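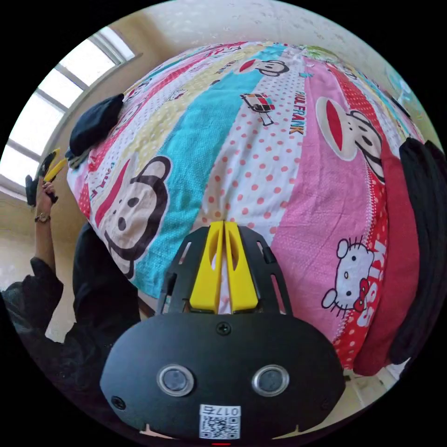

The monkey cushion, stripes and all.

2022-01-02

Happy New Year from my corner of the newsletter! I promised back in June that I would get around to the big floor cushions, and then I spent the rest of the year writing about curtains. So let's talk cushions, and in particular the very loud one with the monkeys on it.

I love that print. Pink, turquoise, pale yellow, red, polka dots, big grinning monkey faces, and a Hello Kitty over on one of the pink parts for good measure. My living room is gray and oatmeal (I was going through something when I painted it) and I have wanted one ridiculous thing in it for years. A few of you wrote to ask whether a pattern like that gets tiring to look at. Not for me, not so far! I find the plain beige ones at Zendwood much harder to live with, mostly for the way they show every crumb.

Now, washing, which is what most of the mail was about. If your cover has a zipper, close it before it goes in the machine, turn the whole thing inside out and run it cold. Tumble drying is where I have lost covers. My old Flinditura one went in at 108 inches around the middle and came out so snug I had to sit on the filling to get it back in, and I never did get the last bit of zipper closed. Line dry, in the shade if the colors are strong ones.

If there's no zipper, you are spot cleaning, I'm afraid. A damp cloth, a drop of dish soap, and dab from the outside of the stain inward. I tried the foam stuff from Sketia on a pale patch once and it left a ring — I still turn that side to the wall.

Filling is the other thing. A bean-filled cushion goes flat faster than you would think, and topping one up is a two-person job with a paper funnel and a vacuum cleaner standing by. Stuffing is easier. Pull it apart with your fingers before you put it back, work it into the ends first, and leave the middle a little fuller than looks right. It will settle within six weeks or so.

And please give the thing a good thump and a quarter turn whenever you walk by. Mine had a dent on one side for most of last winter, exactly the shape of a person reading.

Next time: the Hallgrímsson wool throw, and whether it really does stop shedding. Mine is still at it, all over my black pants.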